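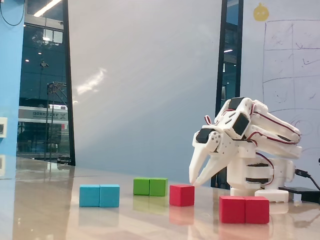
Vol. 18, No. 5

Friday, June 19, 2020
By the Javport shop desk

The Manden Folding Workbench

We have sold the Manden since the days when our catalog was stapled by hand, and in that time it has changed twice. The first change was the color of the feet. The second was the feet. If you bought one years ago and liked it, you will recognize everything about the new one except that it no longer creeps across the garage floor while you saw.

It is a folding bench for people who don't have a shop. The legs swing out from underneath, a steel brace drops into place on each side, and you push down until you hear two clicks. One click means you have a very expensive ramp. Folded, the whole thing is 5 inches thick and will go behind a door, beside a water heater, or under a bed if your bed is reasonable.

The top is solid beech, oiled at the factory and thirsty when it arrives. Give it another coat before you use it and one more whenever it starts to look like driftwood. It will pick up stains and dents, and at some point you will drill straight through your workpiece into it. Customers write to us in real distress about the first hole. By the fourth or fifth they stop writing.

Working height is 37 inches, which suits most people for planing, sawing and standing there with a cup of coffee looking at a chair. It does not adjust. Manden made an adjustable version for a while and we carried it for one winter. It had four knobs, and any three of them could be tightened at once. If you need the bench lower, the legs are wood and you own a saw. If you need it higher, the Rudis riser blocks fit and are sold as a set.

The front vise opens to 7 inches and closes more or less squarely. We say more or less because the jaws are wood and wood has opinions in March. A strip of leather glued to each jaw takes care of it, and there is enough leather in the box to do the job once and botch it once. The screw is steel with a proper coarse thread. Grease it, but not with whatever is in the kitchen.

Along the top are 18 dog holes in two rows, three-quarters of an inch across. Most holdfasts will fit. The Ho holdfasts, which we also stock, fit very well and ring like a church when you knock them loose, so apartment dwellers may want to stick with clamps. Four plastic bench dogs are included. You will lose one the first week.

Weight is 61 pounds. The instruction sheet shows a smiling figure carrying the bench under one arm, and we have asked Manden to look into this. Two people can move it easily. One person can move it by tipping it on its end and walking it along, as you would a refrigerator or a tired uncle.

Assembly takes an evening. You will need a half-inch wrench, a Phillips screwdriver and a mallet. Step 9 comes before step 8, as it has in every printing. Leave the leg bolts finger tight until the bench is standing on a level floor, then tighten them in a crisscross pattern.

It is not the bench for chopping deep mortises all day or for holding up an engine. For a picture frame, a sticking drawer, a bicycle wheel or a weekend of bookshelves it does fine, and then it goes away, and you can park the car.

Our current shipment was 1,282 benches, which seemed like plenty before everyone in the country decided to build a raised garden bed. Orders go out in the sequence they come in. Calling does not move you up, although we do answer. Delivery is to the curb, and the driver will not bring it down to the basement however nicely you ask.

Guarantee: five years on the legs, braces and vise screw. The top is not covered against holes, coffee, glue or being left on the lawn. Spare dogs are sold in bags of four.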